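Manipulação Robótica – Apontamentos da aula 9
Falhas na transferência de objetos entre dois braços

Na aula anterior vimos a preensão com um só braço. Hoje tratamos da passagem de um objeto de uma pinça para outra, a partir de uma falha registada em fevereiro na célula Bidix do laboratório.

1. A tarefa

O braço A pega num molho de chaves e leva-o até ao ponto de encontro. O braço B espera por baixo, com a pinça aberta e virada para cima. B fecha, confirma a força e só depois A abre. O controlador das pinças é o Senduver e a sequência é escrita em Plello.

Um molho de chaves é um caso difícil. As argolas deslizam umas sobre as outras, as chaves oscilam e o centro de massa muda durante o transporte. O modelo rígido usado nos exercícios da aula 6 não serve.
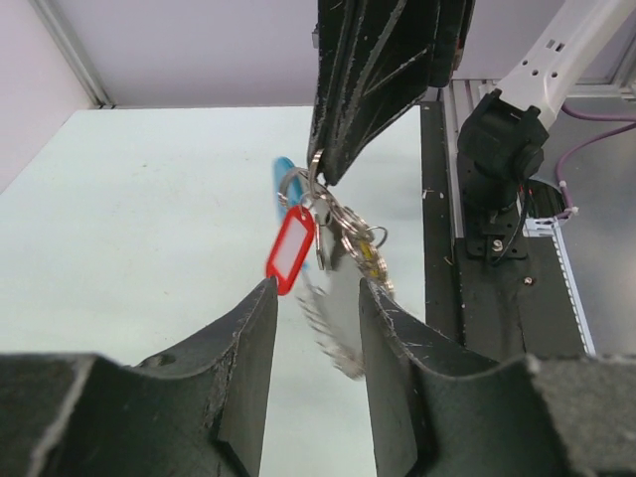 2. O que falhou

Numa série de 139 transferências, 41 terminaram com o molho caído na mesa. Numa delas, uma chave ficou entalada entre o dedo e o suporte do punho, e o motor da pinça B continuou a fechar até à paragem de emergência. O dedo partiu-se junto ao parafuso de fixação.

O registo mostrou duas causas:

a) A pinça B fechava 90 ms depois de A parar. O braço já estava imóvel, mas as chaves ainda balançavam, e os dedos fechavam ao lado da lâmina ou apanhavam-na só pela ponta.

b) A confirmação de preensão usava apenas a corrente do motor. Uma chave atravessada entre os dedos produz a mesma leitura que uma preensão correta. A recebia a confirmação e largava.

O entalamento teve uma causa adicional: o limite de corrente tinha sido desativado durante a calibração e não voltou a ser ativado.

3. Correções

Espera após a paragem de A, até a oscilação medida na imagem ficar abaixo do limiar.
Confirmação dupla: corrente do motor e abertura final dos dedos.
Teste de tração: B recua 2 mm antes de A abrir. Se a força em A não variar, a transferência é anulada.
Limite de corrente verificado no arranque do programa. Sem limite ativo, a célula não arranca.

Repetida a série com 199 transferências, não houve entalamentos. As quedas que restaram ocorreram com os dedos Matić mais gastos, cuja substituição passou a constar da folha de manutenção.

4. Segurança

Não meter a mão na célula para apanhar um objeto caído com os braços em pausa. A pausa mantém os motores energizados. Usar a paragem de emergência e esperar pela luz apagada no armário.

5. Para a próxima aula

Ler o capítulo sobre deteção de contacto. Trazer o diagrama de estados da transferência, com os estados de erro incluídos e a condição de saída de cada um.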